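Tutness Countertop Reuse Program
Interim progress report, second reporting period

Summary

Work in this period covered intake, grading and the first round of stain testing on reclaimed stone and composite worktops. Intake is ahead of schedule. Grading is on schedule. The stain tests started late and will run into the next period. No change to the total budget is requested.

1. Intake

The Tutness yard received 87 slabs against a target of 90 for the full year. Most came from kitchen refits in the Marín district. Slabs shorter than the minimum usable length were logged and sent for crushing. Racking in the east bay is now full, and incoming material is being held at the Jamwood site under the existing storage agreement.

2. Grading

Each slab is graded on edge condition, surface wear, thickness and color group. The color groups were revised in June after two graders assigned different groups to the same cream and beige material. Veined pale surfaces now form a separate group. Records made under the old scheme have been recoded, and the grading sheet has been reissued. 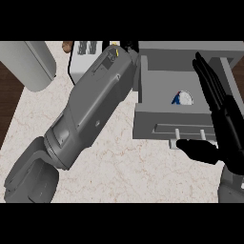 Figure 1. Pale cream countertop with faint tan and brownish veining, beside dark brown wood (computer rendering).

Demand for the pale veined group is higher than for any other. Karari, the retail partner, has asked for first refusal on all slabs in this group over the minimum length. We have agreed to this for one period only, pending a review of pricing.

3. Stain and heat testing

Test coupons were cut from 28 slabs. Coffee, vinegar and cooking oil are applied for set times, then wiped and read against a gray scale. Delivery of the heat plate was delayed, so no heat results are included in this report. Early stain readings show more spread within the composite group than expected. The affected coupons will be retested before any figures are released.

4. Spending

Spending is 10 percent under plan. The difference is the unpaid invoice for the heat plate, which will fall in the next period. Transport costs rose slightly with the extra trips to Jamwood.

5. Next period

Complete stain testing and begin heat testing.
Clear graded stock from the east bay.
Agree on pricing terms with Karari.
Submit the revised grading guide for comment.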